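Subject: Re: [plustham-users] Import drops rows where the pack size is blank

On Sunday the list had:

> We moved our stock list from Ilent to Plustham 30 last week. The
> export has 1172 lines. After import the item count says 694. No
> error on screen, nothing in the log apart from "import finished".
> The missing ones all seem to be items with no pack size. Ilent
> allowed that. Is there a switch for it, or do we have to fill in
> all 478 by hand?

There is no switch, but you don't need to do it by hand.

Plustham treats pack size as part of the item key. The key is built from item code, supplier code and pack size, joined with a slash. If the last part is blank the key ends in a slash, the importer reads it as a group heading, and headings are not counted as items. Look under Groups and you will probably find your 478 lines there with no members. Delete those before you try again, or the second import will report clashes.

What worked for us at the Skekness site:

1. Export from Ilent again with the "all columns" option. The short export leaves out the unit column and you will want it.

2. Set the separator to semicolon. Our descriptions had commas in them and Ilent does not quote text fields unless told to.

3. Fill every blank pack size with 1. Sort on that column first so the blanks are together. Don't use 0. It imports without complaint and then every reorder quantity for the item comes out as zero.

4. Save as UTF-8 without the byte order mark. With the mark, the first column heading is not recognised and the whole file is refused.

5. Import in batches of 100 if you are on the old server. It is slower, but a bad line then stops one batch and leaves the others alone. 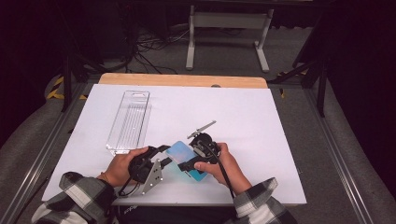 On the log, you need to set the level to 3 before starting the import. At the default level skipped and reclassified lines are not written anywhere. I would call that a bug and I think it was reported in September, but I can't find the ticket now.

One thing to check afterwards. If an item is bought both singly and in packs, setting the blank to 1 may give two records with the same key. Plustham keeps the later one in the file. We had a few of these, mostly lines that had come over from Gu before we ever used Ilent, with the supplier code padded to eight characters in one copy and not in the other. Strip the padding first, then look for duplicates, then import.

The item count on the front page is cached. Run Rebuild Totals before comparing it with your export.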